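Equipment Plan and Budget for Handheld Gripper Data Collection
Project report, Kondstead group
Report section lead: Leif Gunnlaugsson

3. Equipment planning

The purpose of this part of the project was to decide what equipment the group needed to record two-handed handling of soft goods, and what could be left for a later purchase. The total budget was 2,740 dollars. The money had to cover the grippers, cameras, mounts, spare parts and storage.

3.1 Options considered

Option A was a used bench arm from Sutherland. The price was within budget, but the arm came without a controller, and a single arm cannot hold a garment open while the other end is worked on. Option A was dropped in December.

Option B was a pair of Fedon handheld grippers with wrist-side camera mounts. The quote for the pair was 1,043 dollars, mounts included. Delivery was quoted separately and is listed in the appendix.

Option C was to print the grippers in the department shop from the Serska drawings. Material cost was low at 387 dollars, but shop time was limited and the finger pads would still have to be bought. We kept Option C as the source of spare housings only.

3.2 Decision

Option B was selected, with the Option C material order added for spares. Together the two come to 1,430 dollars, which leaves 1,310 dollars for cameras, storage and test items. Cameras are the largest remaining item - the quotes are compared in section 4.

3.3 Test items

Test items were bought from the same budget line as consumables. The list is limited to small knitted and woven goods. Striped socks were put on the list early, as the color bands make it easier to tell which part of the item each gripper has hold of. 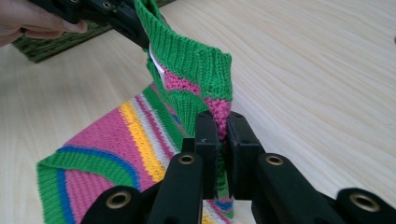

Handling Tasks and Wear Parts

The sock task needs both grippers at once. One clamps the ribbed cuff and holds the sock up off the table, and the other takes the lower part between its two finger pads. The pads are therefore budgeted as wear parts, with 2 spare sets per gripper. Housings are not expected to wear at the same rate and are covered by the printed spares.

Table space was also checked. A plain wooden tabletop is enough for this task, and no separate bench was budgeted.

Open items: camera quote, storage drives, final count of test items.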